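We use cookies to remember your settings and count visits. Accept / Manage choices

Workshop notebook - July, started 8:40 in the morning

Okay, notes from the Bolel sauce launch before I forget which sticky note belongs to what. For anyone just joining us, we're doing a cooking activation for their three jarred sauces: a short web show, sampling stops, and a recipe card people can take home. Theda Kuhlmann is running the show side and I have the cards and the sampling, plus whatever falls off the table between the two of us.

Recipe cards first. We printed 3,602 for the first round and 2,078 of them went out, which I'm pretty happy with! The tomato card moved fastest, the green pepper one did fine, and the mushroom one sat there like a stone. I think it's the headline. "A Weeknight Classic" says nothing about what you're going to eat. Theda wants "Mushroom Noodles in One Pan" and I've stopped arguing with her (she was right about the tomato card too).

Tried the mushroom recipe again in the test kitchen with the card taped to the cabinet door, following it word for word. Step four tells you to add the stock but the stock isn't in the ingredient list. How did four of us read that proof and miss it? Fixed in the working file. Also changed "season generously" to an amount, as the sauce is already salty and two testers made something you couldn't finish.

Show format. The pilot ran 13 minutes and it drags badly in the middle, right where the host explains the contest. My vote is to cut the contest talk down to one line and put the rules on the page. Hagedorn, who are doing the edit, say they can get it under ten without a reshoot. I'd like the onion bit to stay. It's the only place the host laughs and it feels like a real kitchen for a second.
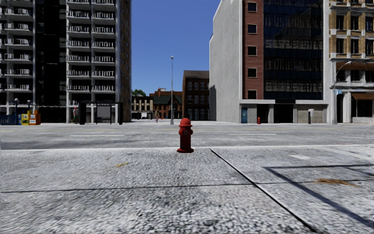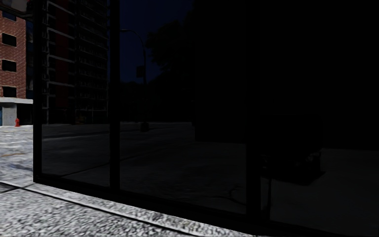

Sampling carts. Trolent sent the revised quote and it still has the big cart in it, the one with the fold-out roof. I love the roof. We can't afford the roof. The small cart holds two warmers and a cooler underneath, and if we serve in the little paper cups we don't need the side shelf at all. I did a dry run on the workshop floor with boxes standing in for the warmers, and one person can serve while the other hands out cards, as long as the cards are on the left. With cards on the right you keep bumping elbows.

Cup size - the big ones look generous but people take three bites and then carry the cup around looking for a trash can. Going with the small ones. Lids only for the noodles.

Scripts for the servers: I wrote a full page and then threw most of it out. What's left is "Would you like to try some?" and the name of the sauce, and then the allergen line, every single time, no shortcuts. Bolel's people asked for the slogan to be said out loud as well. I tried it on my sister and she asked if I was feeling all right. Will suggest we keep it on the apron.

Zeveck has the apron samples. The yellow is too close to mustard, which is a problem when mustard isn't one of the flavors. Asked for a lighter one and a longer neck strap.

Still to do:
- send the fixed mushroom card to the printer
- 2 more tests of the green pepper recipe, one on a weak burner
- get the contest rules page from Theda
- tell Trolent small cart, no roof (sob)
- ask Hagedorn about captions for the short clips

Stopping at 5:15, hands smell like garlic.

Comments (3)

Theda Kuhlmann
Rules page is in the shared folder, it just has a terrible file name. And thank you for finally admitting it about the headline.

wooden_spoon_kit
Could you try the green pepper one with rice as well? We did it at home and liked it better than with pasta.

Marnie
Please keep the onion bit!! Also I can lend you a weak burner, mine barely boils an egg.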